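Countertops After Ten Years: Granite, Sealer and the Sink Cutout

Arlo Kincaid has been fitting and repairing stone counters for most of his working life, first as a templater for a fabrication shop in Feren and now under his own name. His current business, Relora, takes on small jobs: resealing, chip repair, seam filling, and the replacement of sinks set into counters that the owner wants to keep. He does not sell new stone. We spoke on 2018-05-29 at his shop, where he was cleaning a set of core bits.

Kincaid divides the granite he sees into two groups. The first is the dense dark material, which absorbs very little and in his view is sealed far too often. The second is the speckled tan and brown stone that went into a large share of the houses he visits. "People call it builder's granite, and they say it as if it were a defect," he said. "It's a medium-grain stone with a fair amount of feldspar. It takes in water at a moderate rate. If you seal it on a schedule that matches that rate, it will outlast the cabinets."

The schedule is the part he is careful about. He does not go by the calendar on the label. He puts a spoonful of water on the counter in three places – beside the sink, next to the stove, and somewhere that gets little use – and checks each one after ten minutes. If the stone has darkened under the water, it is due. The spot beside the sink nearly always darkens first. Many owners then seal the entire top, and he has no strong objection to that, although he charges less for doing only the wet end.

"The seal is worn where you wipe," he said. "You wipe in front of the faucet. You don't wipe behind the toaster."

His records bear this out to a degree. He has kept a written log of jobs since he started, and as of this spring it stood at 3,837 entries. Of those, 1,419 involved the stone within a hand's width of a sink cutout. The rest are spread over seams, edges, stove openings and what he lists as "other," which is mostly dropped cast iron.

The cutout is where the stone is weakest. The strip in front of the sink is narrow, it carries the load of anyone leaning on it, and in older work the rod set into the underside was often plain steel. Steel rod takes on moisture, swells, and lifts the stone above it. The first sign is a hairline running front to back. Kincaid fills these with a tinted epoxy and, when he can get at the underside, adds a brace.

"I can hide the line. On a speckled stone I can hide it very well, with all that brown and cream to work with," he said. "What I can't do is take the rod out without breaking the strip. So I tell the customer it's a repair with a service life."

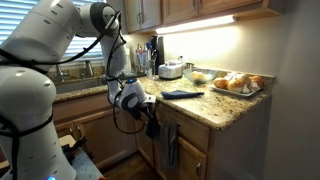

What should an owner use for daily cleaning?

Warm water with a few drops of dish soap, followed by a dry cloth. Kincaid advises against vinegar and anything with lemon in it. Granite itself tolerates mild acid fairly well, but the sealer does not, and some stones sold as granite contain calcite that will etch. He also advises against leaving a soap bottle in one place for months, as the ring that forms under it is harder to lift than a fresh spill.

He is more critical of the way faucets are installed. A loose faucet base lets water run under the plate and into the drilled hole, where the stone was never polished and was probably never sealed. The dark halo that appears behind a sink is usually this. Tightening the nut stops the supply of water, and the halo fades over several weeks. He has been called out to replace slabs on account of it and has left after ten minutes with a basin wrench.

"I bill the minimum for that," he said. "They were expecting a new counter."

For sealer he uses two products. One is a solvent-based impregnator from Sastitz, which he applies to the lighter stones. The other, from Fehr, is water-based and goes on in occupied houses where the smell would be a problem. He finds the difference in durability small. Application matters more: the surface has to be clean and fully dry, and the surplus has to come off before it hazes. He allows a full night of drying before starting, with everything moved off the counter, including the small appliances along the back.

Lighting affects the work more than customers expect. Under-cabinet lights rake across the surface at a low angle and show every missed streak of sealer, and he switches them on before his final wipe. A ceiling fixture alone will hide haze until the following morning.

Brock Tremblay, who worked alongside Kincaid in Feren and now handles edge repairs for him two days a week, joined us toward the end. Tremblay's interest is in chips. He keeps the dust from every stone he grinds, in labeled jars, and mixes it into clear resin to match color. His finest diamond pad is 2,000 grit, and he follows it with a dry buff.

"Front edge of the sink is most of it," Tremblay said. "Pots. They swing a pot in and clip it."

He recommends a slightly rounded edge for anyone ordering new stone. A square edge chips at the corner, and the repair has to hold a sharp line. A quarter-inch radius is easier to live with and easier to fix. Kincaid agreed, with the reservation that grinding a radius onto an installed top is dusty work and has to be done wet, with the cabinets below masked off.

The next opening in their schedule for that kind of job is in December. Resealing can be booked sooner.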